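# Read the Whole Thing Out Loud

Our city used to make its council listen to every word of a law before voting on it. I want that back.
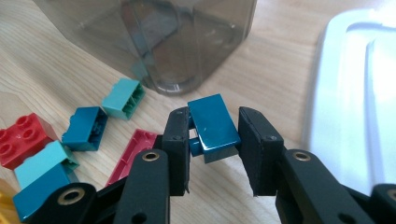
**By Ruthanne Sobczak**
*Contributing columnist*

I spent most of May with the new Norwood city code open on my kitchen computer, and I have a sore neck and several opinions. The thing runs 2,680 pages. It replaced the old code in one vote, on a Wednesday, with the full text having been available to the public for five days before that. I can't read 2,680 pages in five days. I read fast, and I'm retired, and I still can't do it.

Neither can the council, and I don't hold that against them as people. They have jobs. Two of them have babies at home. But a vote is supposed to mean "I know what this is and I'm for it," and I sat in Kárason Hall that night and watched the whole package go through with 20 minutes of discussion, most of it about the font.

I'm not kidding about the font. The new code is easier on the eyes than the old one and everybody was very pleased about that.

Let me back up, because the way we got here is kind of interesting if you like this stuff (I do, sorry). The old Norwood charter had a clause that said any ordinance had to be read aloud, in full, at two separate meetings before it could be adopted. Lots of towns had a rule like that and some still have one on paper. It goes way back in this country, to when plenty of folks sitting in the room couldn't read, or could read but had no copy, since copies cost money and somebody had to write them out by hand. You read it aloud so that people would know what they were about to be governed by.

Then printing got cheap, and then copying got cheap, and every state and city figured the reading was a waste of an evening. So they kept the words and dropped the reading. You've probably seen this at a meeting and maybe not noticed. The clerk stands up, reads the title, and somebody moves to "waive further reading." All in favor, aye, next item. That counts as the reading! In Norwood we don't even do that much now. The clause came out of the charter altogether, in a batch of what the ballot called housekeeping changes, and I voted for it. I remember thinking housekeeping sounded nice.

What happens when you take away a rule like that is that the laws get fat. Of course they do. If I had to read my grocery list aloud in front of my neighbors, I'd buy less ice cream. A council that has to sit through every definition and every "notwithstanding the foregoing" is going to start asking whether it needs the foregoing. And the people writing the thing will hear about it.

Who writes it now is another sore spot with me. The new code was put together by Brerketti, a consulting outfit that does this for a living, and they work off a big library of ready-made sections. You pick your sections and they fit them together. I've got nothing against hiring help. My plumber is hired help. But there's a section in our code about the mooring of houseboats, and Norwood has a creek you can step over. There's a fine for it too. I found two different definitions of "fence," one with a height in it and one without, and depending on which you go by, my neighbor's bean trellis is either fine or a violation.
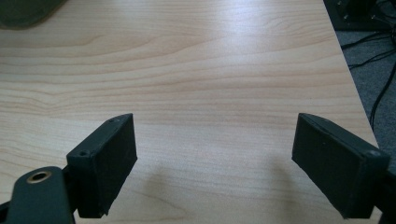
None of that is sinister. I get mail from people who think it must be, that somebody somewhere is tucking things in on purpose, and I guess somewhere somebody is. Here I think it's plain old carelessness. A houseboat rule would not have lasted one minute being read aloud in a room full of people who have seen the creek. Someone in the back would have laughed and that would have been the end of it.

The answer I keep getting from city hall is Plollance, which is the website where you can go and leave comments on a proposed ordinance, section by section. I've used it. It's perfectly okay. You make an account, you wait for an email, you click down to your section and you type in a little box. The code got 197 comments that way, and I left a fair number of them myself, so don't picture a crowd. What I couldn't find was any sign that a council member had to look at them. There's a thumbs-up button. One of my fence comments got a thumbs up. I don't know from whom.

Here's my trouble with the website as a replacement. It puts all the work on us. The old rule put the work on them, and I think that's where it goes. They ran for it! If I'm going to be fined under section such-and-such, I'd like to know that the folks who passed it at least had the words go in their ears once.

I know the arguments on the other side, and a couple of them are pretty good. It would be slow. Yes, it would, and a full read of the new code would've eaten every meeting from now until who knows when. I'd say that's a sign about the code. You could have brought it in a chapter at a time — zoning one month, animals the next — and we'd all have learned something. Another one is that people can tune out a reading just as easily as they can skip a document. Also true. I've been to church. But you do catch things, even half listening, and you can't catch anything in a file you never opened.

Then there's the worry about emergencies. A pipe bursts, a bridge goes, the city needs to act that night. Fine, put in an exception and make it expire. The old charter had one of those, too, and it took up a single sentence.

I'm also told some places have tried getting around it by having a machine read the bill at chipmunk speed, with the members chatting away over it. So write the rule to say a person has to read it, at a normal speaking pace, with a quorum in their seats. I'd let them take turns. I'd go down there and do a chapter myself if they'd have me, though I'd want a glass of water and I'd like to skip sewers.

To get the clause back on the ballot we need a petition, and the form for that is at the clerk's window during regular hours. It's one page long. I read it twice before I signed, and there's a typo in the second line that doesn't change anything. Bring your own pen, the one on the chain is dry.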